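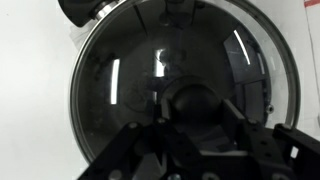 3.2 Lids and simmering energy
Home cooks in the Usel survey used most of their energy after the boil. Tabrizi put this down to habit, as few households turned the element down. Glass lids with a thin metal rim (Figure 2) were the kind we asked about, and wear was recorded by eye. 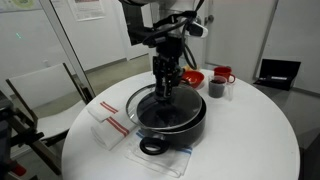
Figure 2. Lid and pot.
Bean and barley dishes were simmered at Flellow for 2 hours. Each cook chose when to stir. A lid held tilted above a black pot by its central knob leaves a gap for steam, and we logged each such opening as one event. There were 16 households in the winter group and 11 in the summer group.

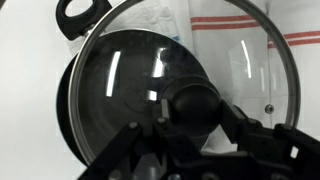

Water loss was higher in the winter group, whose cooks also opened the pot more often. Kitchen humidity was not controlled.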